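Wudance ouvre la location de son kit de manipulation Hillico aux ateliers et aux écoles

24 novembre 2018 — Wudance, qui vendait jusqu'ici son kit de manipulation Hillico à l'unité, le propose désormais aussi en location. L'offre vise les ateliers de petite série, les lycées techniques et les laboratoires qui veulent essayer un bras à pince sur leurs propres objets avant d'engager un achat. Le tarif est fixé à 601 euros par mois, assistance à distance comprise, avec une durée minimale de deux mois. À l'achat, le kit reste affiché à 2586 euros hors taxes, sans le bras.

Le Hillico n'est pas un robot complet. La boîte contient une pince à deux doigts, une petite caméra à monter au poignet, une seconde caméra à placer en hauteur, un boîtier de commande et une licence du logiciel d'enregistrement. Le client fournit le bras. Wudance publie une liste de modèles compatibles et promet de l'allonger au fil des essais menés dans son local de Greltard.

C'est dans ce local que nous avons passé une matinée. Les essais s'y font sur des objets courants de bureau, posés sur une nappe quadrillée, et non sur les cubes de couleur que l'on voit souvent dans ce genre de démonstration. Ningsih Saragih, responsable des essais chez Wudance, tient à ce choix. « Un livre a une couverture qui glisse, une tranche souple, un poids mal réparti. Si la pince s'en sort avec une pile de livres, le client peut commencer à travailler », explique-t-elle.
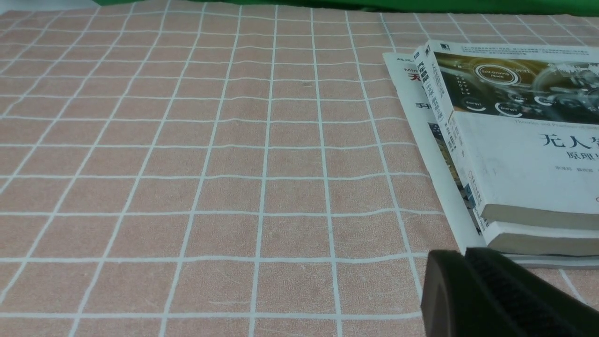

La pince près d'une pile de livres, vue depuis la caméra de poignet.

La pince s'ouvre sur une largeur suffisante pour un ouvrage épais et se règle en force sur plusieurs niveaux. Le réglage se fait depuis le logiciel, par un curseur, ou directement dans le fichier de configuration pour ceux qui préfèrent garder une trace de chaque essai. Les doigts se démontent avec une clé fournie. Une paire de rechange est incluse dans l'achat, mais pas dans la location, où elle est facturée à part.

Le logiciel, lui, a été revu en juillet. Il enregistre ensemble les deux flux vidéo, la position de la pince et la force appliquée, puis découpe la séance en séquences que l'on peut renommer, trier ou supprimer. L'interface existe en français et en anglais. Elle demande un peu d'habitude : le bouton d'arrêt de l'enregistrement se trouve dans un menu secondaire, et il faut passer par une fenêtre de confirmation pour chaque séquence supprimée. Wudance dit travailler à une version plus directe, sans donner de date.

Le calibrage des caméras est la partie la plus longue de l'installation. La notice prévoit une mire imprimée, à poser à plat dans la zone de travail et à déplacer selon un ordre donné. Une fois l'opération faite, le logiciel garde les valeurs en mémoire, mais il faut recommencer si l'une des caméras est démontée. Les locataires qui partagent le kit entre plusieurs salles devront en tenir compte.
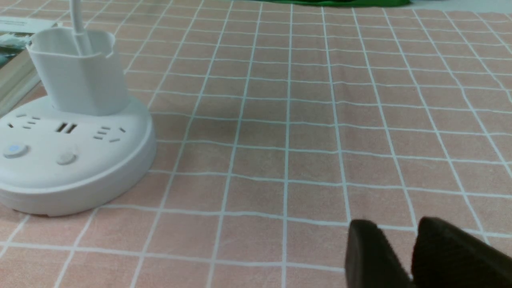 Faut-il savoir programmer pour utiliser le kit ?
Les fonctions de base (prise, dépose, enregistrement, relecture) passent toutes par l'interface graphique. La programmation devient nécessaire pour enchaîner des tâches ou pour relier le Hillico à un logiciel déjà en place dans l'atelier. Une bibliothèque en Python est livrée avec la licence.

Côté assistance, la location donne accès à une ligne téléphonique aux heures de bureau et à une prise en main à distance par un technicien. La formation sur site n'est pas comprise. Elle est facturée 985 euros la journée, déplacement inclus en métropole, et peut être partagée entre deux établissements voisins. L'intégrateur Hwang, partenaire de Wudance pour la distribution, assurera une partie de ces journées et tiendra un stock de pièces.

La question des retours a occupé une bonne part de la conversation. Un kit loué qui tombe en panne est remplacé, à condition que le défaut ne vienne pas d'un choc. Or la pince travaille près de la table et les chocs font partie de l'apprentissage. Le contrat prévoit donc une franchise, dont le montant dépend de la pièce touchée. Les doigts restent à la charge du locataire dans tous les cas. « On préfère que ce soit écrit dès la première page », indique Ningsih Saragih.

Pour les premiers essais, elle conseille de garder longtemps la même disposition d'objets et de ne changer qu'un élément à la fois.
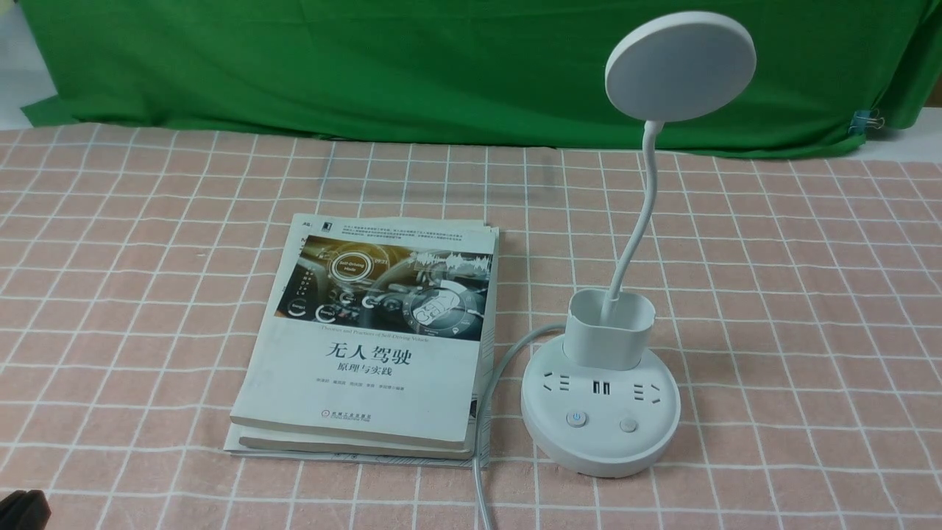

Les équipes qui varient tout dès le départ, dit-elle, ne savent plus ensuite si un échec vient de l'éclairage, de la position de l'objet ou du réglage de force. Wudance fournit à cet effet un carnet d'essais, sous forme de tableur, où chaque séquence est rattachée à une disposition et à un réglage. Le document est sobre et rend service, même s'il faut encore le remplir à la main.

Reste le prix. À 601 euros par mois, une location prolongée dépasse assez vite le coût d'achat. Wudance répond que les mensualités des deux premiers mois sont déduites si le client décide de garder le matériel, et que la formule s'adresse d'abord à ceux qui ont un projet court ou un budget à justifier. Les établissements scolaires peuvent demander un paiement par trimestre — la demande se fait au moment du devis.

Les commandes sont ouvertes. Les kits en location partent de Greltard, dans une mallette rigide à conserver pour le retour. La liste des bras compatibles, le contrat type et la notice de calibrage sont disponibles auprès de Wudance et de Hwang.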